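Evaluación del servicio Kostik para la comercialización de viviendas de alto valor

La presente reseña recoge la experiencia de nuestra oficina con Kostik, un servicio de preparación de expedientes de venta dirigido a agencias inmobiliarias que trabajan con villas, fincas y residencias en primera línea de costa. La evaluación se inició en noviembre y abarcó cinco inmuebles de la urbanización Prurier, todos ellos en régimen de exclusiva. La agencia abonó la licencia a su tarifa ordinaria y no recibió compensación alguna del proveedor.

Kostik reúne en un único expediente la ficha descriptiva, la nota simple, el certificado energético, los planos, el inventario de mobiliario y el dossier que se entrega al comprador. La licencia mensual asciende a 279 euros por oficina e incluye hasta 50 expedientes activos. El alta se completó en una mañana, con asistencia telefónica de Bernd Eichhorn, y la importación de nuestra cartera anterior exigió corregir manualmente las referencias catastrales de dos parcelas.

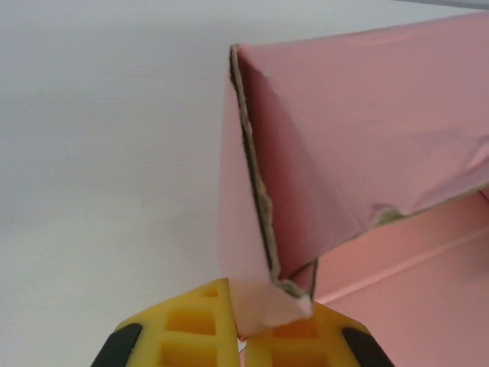
El módulo de redacción de fichas constituye la parte más lograda del servicio. El agente cumplimenta un cuestionario sobre orientación, calidades, zonas exteriores, amarre, garaje y servidumbres, y el sistema devuelve un texto ordenado que puede corregirse antes de su publicación. Las fichas obtenidas son sobrias y evitan los superlativos habituales en este segmento. Se echa en falta, no obstante, un campo específico para las terrazas cubiertas, que el programa computa siempre como superficie útil interior. En una de las villas este defecto alteró la superficie anunciada y obligó a retirar el anuncio durante una tarde.

La gestión documental merece una valoración favorable. Cada documento queda asociado a su fecha de caducidad y la oficina recibe un aviso con antelación suficiente para renovarlo. El comprador accede a la documentación mediante una clave personal y el propietario puede consultar en todo momento quién la ha solicitado. En comparación con Grarnum, la herramienta que utilizábamos anteriormente, el número de pasos necesarios para compartir un expediente con la notaría se ha reducido de manera apreciable.

Menos satisfactorio resulta el apartado de visitas. El calendario no distingue entre la visita de un comprador y la de un tasador, y el propietario recibe el mismo aviso en ambos casos. Tampoco es posible reservar una franja de las seis de la tarde en adelante sin modificar el horario general de la oficina, limitación de cierta importancia en viviendas orientadas a poniente, cuyo momento más favorable coincide precisamente con esas horas. 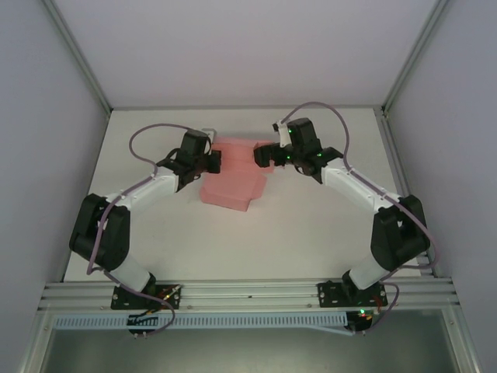 Salamatu Akolgo señaló, al revisar el borrador de esta reseña, que la limitación horaria puede salvarse creando una segunda agenda para cada inmueble, aunque admitió que el procedimiento duplica los avisos al propietario y que ella misma había dejado de emplearlo. Añadió que, a su juicio, el verdadero inconveniente se encuentra en los informes de visita, cuyo formato no admite comentarios extensos del comprador.

Compartimos esa apreciación. El informe se limita a una escala de interés y a una casilla de observaciones demasiado breve para recoger objeciones sobre el precio o sobre los gastos de comunidad, que son las que el vendedor desea conocer. Hasta que el proveedor amplíe ese campo, la oficina seguirá remitiendo un escrito aparte después de cada visita.

El dossier impreso se encarga por separado a la firma Essien, colaboradora de Kostik. Los ejemplares llegaron dentro del plazo pactado, con buena encuadernación y planos legibles a escala. El pedido mínimo es de 50 unidades por inmueble, cantidad excesiva para una residencia que rara vez recibe tal número de interesados cualificados.
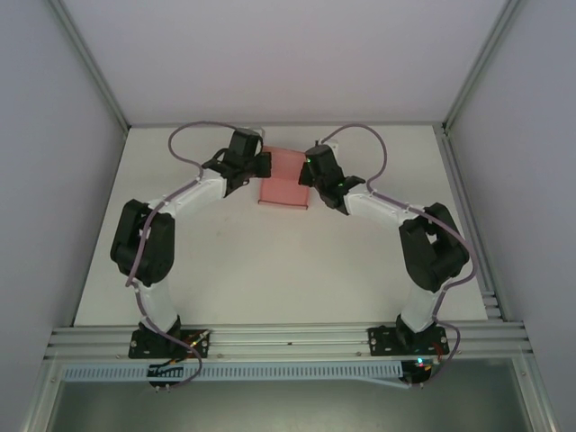
En cuanto a la atención al cliente, las consultas escritas se respondieron en la misma jornada. La incidencia relativa a las terrazas continúa abierta y se nos ha comunicado que figura entre las mejoras previstas, sin compromiso de fecha.

Valoración por apartados:
Redacción de fichas: notable
Gestión documental: sobresaliente
Agenda e informes de visita: insuficiente
Dossier impreso: notable
Relación entre precio y prestaciones: adecuada para oficinas con cartera estable

La agencia ha renovado la licencia por un nuevo periodo y mantendrá en paralelo su propio registro de visitas. Las oficinas con menos de cinco inmuebles en exclusiva deberían solicitar antes una demostración y comprobar el cómputo de superficies con una vivienda de su propia cartera.

Reseña elaborada por Dumisani Mabuza, departamento de residencias singulares.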